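Teleop vs. moving the arm by hand for a kitchen task: what are you all doing?

Learning from demonstration > Show your setup

kettlebrook
Posted 26 December 2021

So I've got some quiet time over the holidays and I'm finally recording demonstrations for the kitchen counter project. The task is grabbing the bar handle on the butcher block and pulling the board toward the front of the counter. Sounds like nothing, right? I've been at it since August, on and off, and I have 600 demos I trust and a pile I don't.

I started out kinesthetic, meaning I just held the arm and walked it through. Felt great for a day. Then I looked back over the recordings and my own elbow was in half of the overhead views, so I moved to remote control with the Cidimer handset. Now my elbow is gone but my approaches look like a drunk wasp. I stop, I hover, I nudge, I stop again. The policy learned the hovering beautifully!

Counter's laid out like this, handle's on the left side of the board with the fruit plate on it: 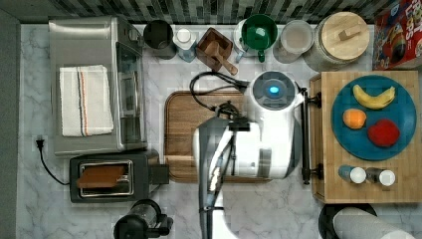
dadis_fan says you should go straight back to hand guiding and just fix the elbow problem by standing somewhere else. Remote control takes the feel out of it, and on a bar handle the feel is most of the job. When I push the arm myself I know the second the fingers touch metal. With a handset I find out when the motor current jumps, and by then I've shoved the whole board an inch.

pellworth
Disagree with dadis_fan, sorry. Hand guiding gives you lovely trajectories that the robot can't always repeat, because your muscles were doing part of the work. I had 1,618 hand-guided demos on a drawer and ended up throwing them all out. Redid it by remote and got further with far fewer.

Hovering is a practice thing. Do 100 throwaways before you record anything. I mean it, don't save them.

dadis_fan
All of them? You couldn't replay them on the robot and keep the ones that worked? That's what I do. Hand guide once, let the arm play it back by itself, record the playback. No elbow, no wobble.

pellworth
Replay is fine until the board has moved half an inch. Then you're recording a miss.

kettlebrook
OK I like the replay idea for some of it, and pellworth has me worried about the rest. My board moves every single time, that's kind of the point of the task.

Other question while I have you both. Handle finish. It's a dark bronze round bar and it's shiny, and the highlights slide all over the place as the wrist comes in. I think the policy is chasing the highlight and not the bar. I was going to wrap it in matte tape but that feels like cheating.

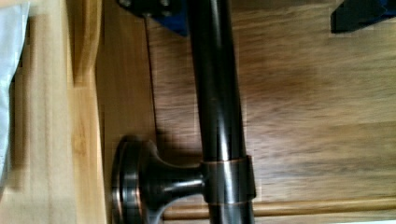 Wrist cam, bar and one of its end mounts

marisol_t
Tape isn't cheating but you'll regret it when you take it off. Change your lights between batches. I use 4 lamp positions and switch every time I refill my coffee, very scientific. The shine moves, the bar doesn't, the network figures it out.

Also slow down the last couple of inches. If you whip the wrist around, the close camera gives you streaks for wood grain and there's nothing in there to learn from.

kettlebrook
Ha, yeah. I do come in fast from the side, I always have. Handset on the Cidimer has a sensitivity wheel and mine has been all the way up because I get impatient. Went through a batch tonight with marisol_t's comment in mind and the counter and the groove on the other board are perfectly readable, but the grain next to the handle is mush.

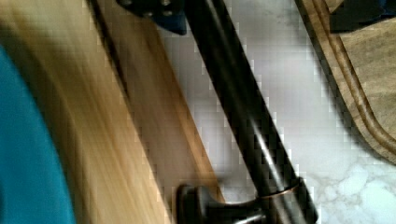
Jahangir Sultana

Hi all, I usually only read here. I'd be careful about throwing out every blurry one. If the robot is going to move at speed later, it will get blurry pictures later too, and it should have met a few. When we did cabinet pulls at Doucette we kept the fast ones as long as the grip at the end was good. The ones we dropped were the ones where the operator changed their mind halfway: went for the middle of the bar, then slid over to one end. Those did real damage. Pick a spot on the handle and stick with it for the whole set.

On hand vs. remote, we did both and mixed them. I know that's a boring answer.

pellworth
Mixing them is the one thing I'd never do, the speeds don't match at all. How did you handle that?

Jahangir Sultana

Resampled everything by distance traveled and let the controller pick the timing. Loses you any pauses that mattered, so for pouring it would be a bad idea. For a handle I think you're OK.

dadis_fan
See, mixing. I'll take that as a win for my side.

pellworth
It's half a win.

kettlebrook
Taking it all. Sensitivity wheel down, one grab spot, lamps moved between batches, and I'll try hand guide plus replay on a small set to compare. I did change my mind about the grab spot in a LOT of those 600, so that's going to be a fun evening of deleting. Does anyone know if the Nanov viewer can tag a demo without opening it? Clicking into each one is killing me.

marisol_t
Shift-click in the list, then T. It isn't in the manual anywhere.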